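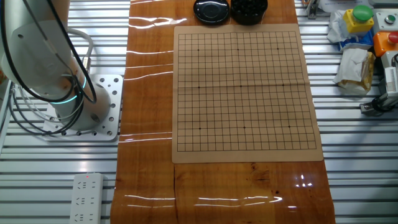
**How do you play Go?**

Two players take turns putting stones on a grid, one stone at a time, and each one tries to surround more of the board than the other. One player has the black stones and the other has the white ones, and black goes first.

Those are very nearly all the rules you need to get started, which surprises a lot of children when they come to our club at the Prendholm library! But let's go slowly, because there are some lovely bits to learn along the way.

## Where do the stones go?

If you have played checkers, you will want to put your stones inside the squares. Everybody does at first. In Go the stones sit on the crossings, where two lines meet, and once you have put a stone down it stays where it is (no sliding, no jumping).

A full board has 19 lines going across and 19 going up and down. You don't have to buy a fancy one, either. A paper board that folds up works just as well as a thick wooden one, and if you lay it on something flat and smooth the creases won't bother you much.

## What are the dots for?

The nine little black dots are called star points. They help your eyes find their way around all those lines, a bit like street signs in a big town. You can play on a dot or ignore it completely — it's an ordinary crossing with a mark on it.

## How do you capture a stone?

Look at one stone in the middle of the board. It has four empty crossings right next to it: one above, one below, one on each side. We call these its liberties, or its breathing spaces. If the other player fills all four, the stone is captured and comes off the board. Stones of the same color that touch along a line share their breathing spaces, so they can help each other out.

Perrine Collet, who teaches our beginners, likes to start everyone on a small board with 9 lines each way. Try that first with a grown-up or a friend, and see who can capture a stone before snack time.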